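The Gilani Tableware Collection has added decorated dinner plates to its everyday-use display this month. A short thread on the designs and on how plates of this kind should be racked and stored.

Plates from the display, with the watermelon design in view:
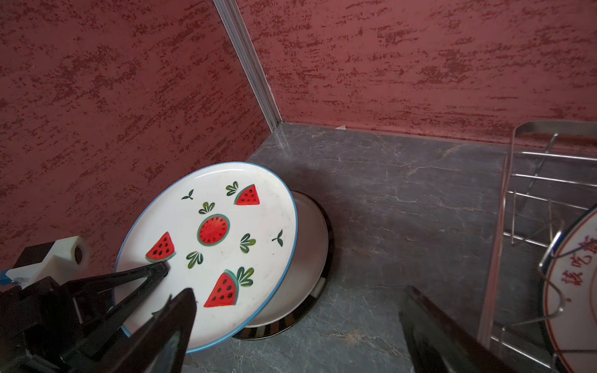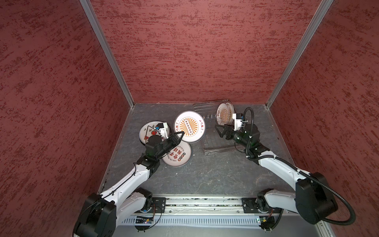
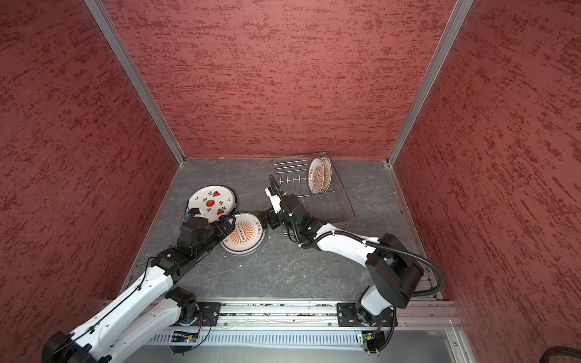
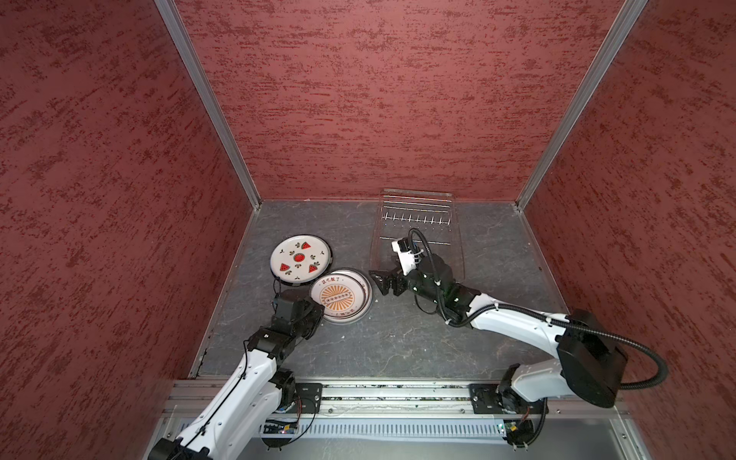 Photos: Korkano Picture Desk / Gilani Tableware Collection

The watermelon plate carries red wedges with green rinds and black seeds, and small green leaves between them. It has been the most requested design at our Jeltden reading room since January.

The second design is an orange sunburst. Its rays spread from a central band that holds a row of small dark circles, and small Chinese characters are printed along the rim.

A third plate, seen in the second photo, is printed with large dark red calligraphy. The word "Enjoy" appears in the small English text at its rim.

On racking: plates should stand upright, one to a slot, with the decorated faces all turned the same way. A clear acrylic rack allows the rims to be checked without lifting anything out.

On stacking: decorated plates may be stacked flat once fully dry. Place a sheet of soft paper between each pair. Overlapping plates on a counter is acceptable for a few minutes – please do not leave them that way overnight.

On washing: use warm water and a soft cloth. Scouring pads are not recommended on any printed surface.

The collection now holds 1255 plates, of which 595 are decorated. The printed guide, Grivora Notes on Tableware, is available at the front desk in a run of 200 copies.

Requests to view a particular design may be made at the Jeltden reading room until 4 p.m. Please give the name of the design when you write.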